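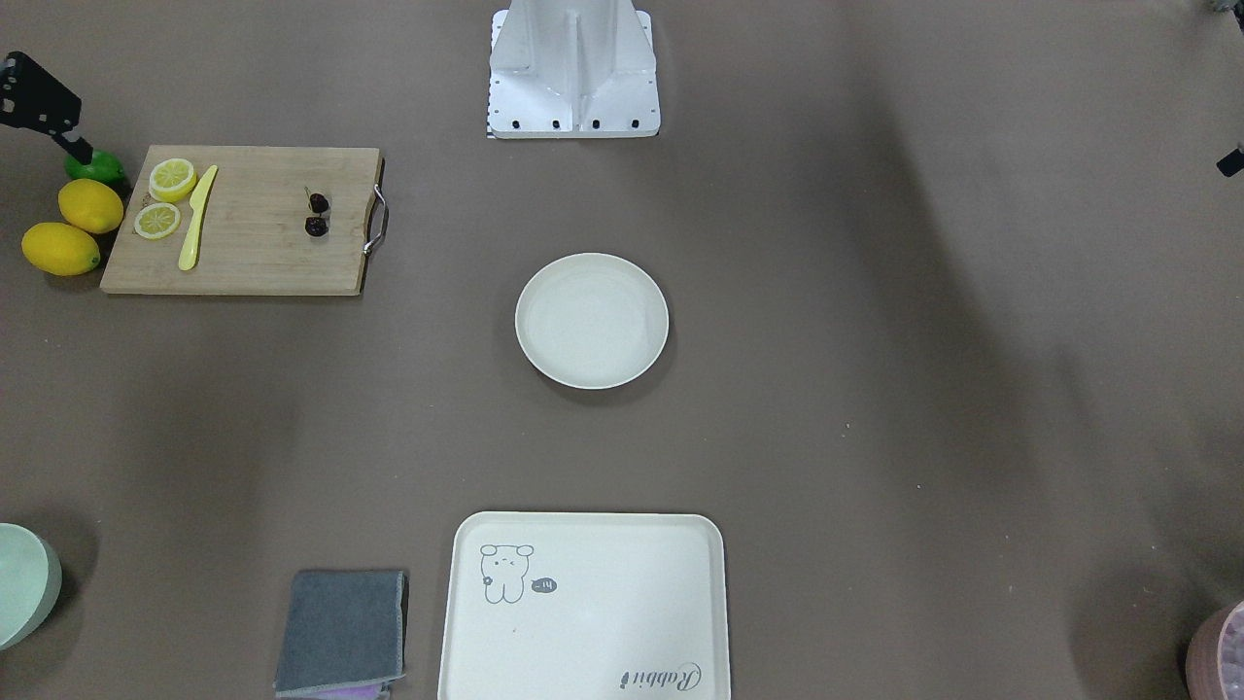

I grew up in Bermont, where a lime was something that lived in a plastic squeeze bottle, so forgive me if I get a little carried away about the market in Simville. I went there in June for a cousin's wedding and came home with a bag so heavy the handles gave out in the parking lot!

What got me was the smell. You come in past the bread stalls and then it's citrus, all at once, and I just stood there blocking everybody's way.

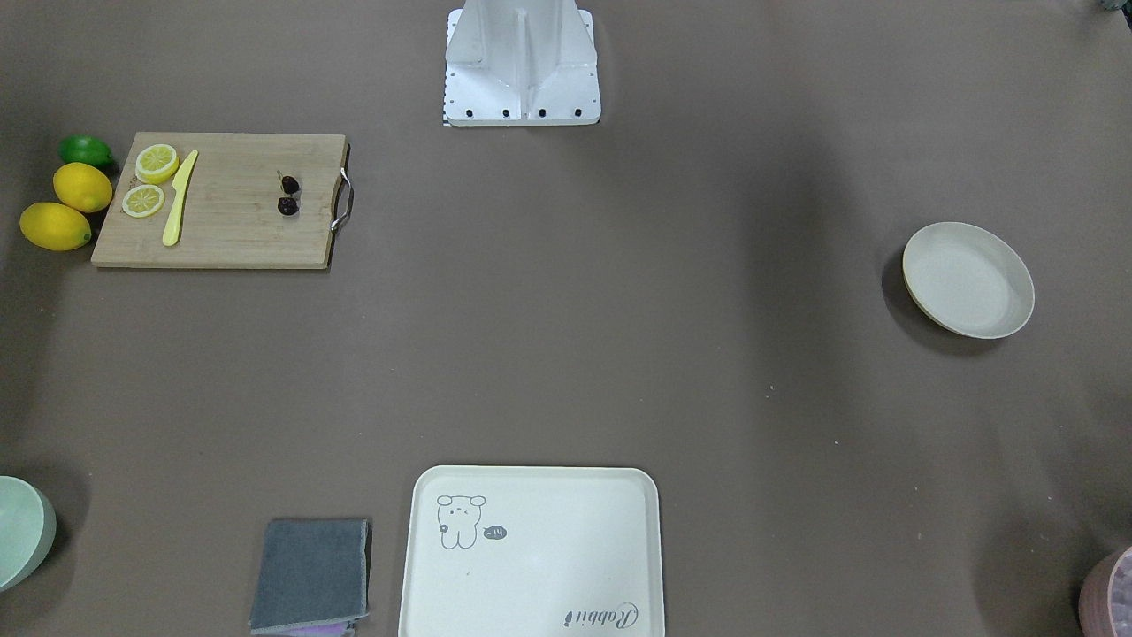 My favorite stop was Bajpai, a pickle stand that's been in the same corner forever (the sign says 1000 jars a month, and I believe it). I bought the lime pickle, the hot one, and ate it on plain rice for a week.

The drive back goes through Skaleck, 100 miles of not much, and I had the windows down the whole way.
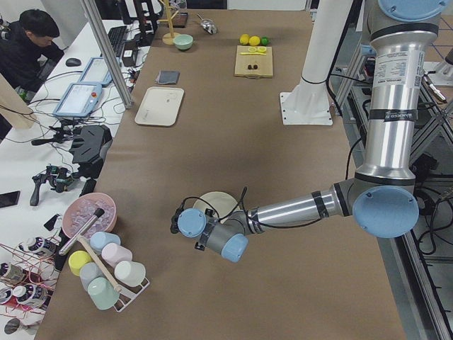 I've tried making my own pickle since then. Salt, limes, chili, a sunny windowsill, lots of waiting. My first jar was way too salty, but the second one is pretty good on eggs, and I've already started a third.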